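Print this story | E-mail this story

Pool stays shut mornings through June, town says

WUDBRIDGE -- The outdoor pool on Prukwood Road will keep its afternoon-only hours at least through the end of June, the town said at 4 p.m. in a notice taped to the front gate and put up on the web page a little later.

Reason: pump. One of the 2 circulation pumps quit over the winter and the replacement has not come. With a single pump running the water can't be turned over fast enough for a full day of swimmers, so the morning lap swim and the early toddler hour are off until it does.

The town had hoped to open on the regular schedule. Staff got the tank filled and painted on time, and the new ladder at the deep end went in last month.
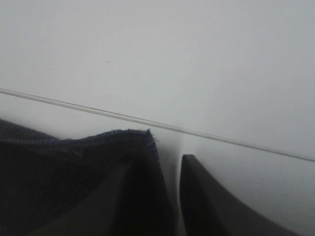

Wudbridge Parks and Pools Dept.

The order for the pump went to Baluyot, the supplier the town has used for years, back before the snow was gone. Baluyot told the town the motor housing was on back order and then that it had shipped, and then that it hadn't. The latest word is mid-month. A second bid from Cudeo came in higher and with the same wait, so the town is sticking with the first order.

Meantime the pool opens at 1 p.m. and closes at 7. Limit is 100 swimmers at once. Past that it's a line at the gate, one out, one in. Wristbands, same as last summer, but a different color each day so yesterdays don't work.

Season passes: 231 sold so far. Anyone who already has one can ask for a partial refund at the town office, or hold on to it and get the missed mornings tacked on as extra days after the regular season ends. The form is one page. Bring the pass and the reciept if you still have it.

Swim lessons are moved, not canceled. Beginners go to 1 p.m. and the older group to 2. Families who can't make the new times get first pick of the second session. The swim team will practice at the Prukwood school pool, which is indoors and only has four lanes, so the age groups will be split up. Coaches are sending the split by e-mail.

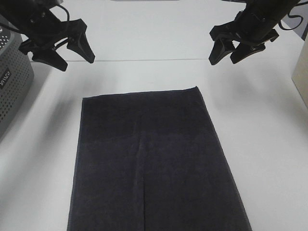 Vol. 31, No. 22

A few other changes this year. The snack window is cash or card now. No glass, no grills, no big floats on crowded days, guards decide what's big. Lockers need your own lock and anything left overnight gets cut off and bagged.

No towel rental again. The town dropped it two summers ago when the laundry contract ran out and says it isn't coming back, so bring one from home. Lost and found is already going in the bin by the showers, and whatever is there at the end of the month goes to the thrift store.

Parking on the Prukwood Road side is still half torn up from the sewer work. Use the lot behind the library and take the path. Bike racks are where they were.

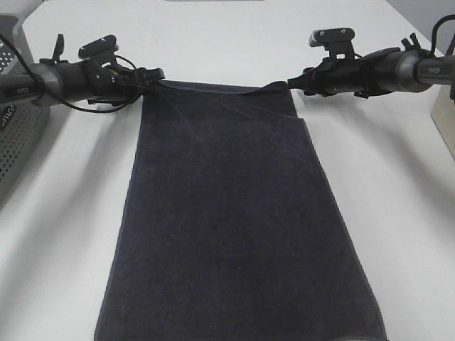
Dark terry towel, one end folded over.

The splash pad at the other end of the park runs on its own line and isn't affected. It's open 9 a.m. to dusk, free, no wristband.

If the pump shows up early it takes around a day to put in, and then the water has to test clean before morning hours can start. The town says it will post a notice on the gate first and the web page second. No word yet on whether the late-night swim in July is still on.

Print this story | E-mail this story

READER COMMENTS

lapswimmer6am: So the only people who use it before noon are the ones who get nothing. Refund is fine but I'd like my mornings.

prukwoodmom: Does the partial refund cover the family pass or just singles? Form doesn't say. Called the office and got the machine.

dave_on_the_hill: They knew in the fall that pump was going. It was making that noise all August.

prukwoodmom: Update, they called back. Family passes too.

gatekeeper: Library lot fills up by 1:30 when there's story hour, go early.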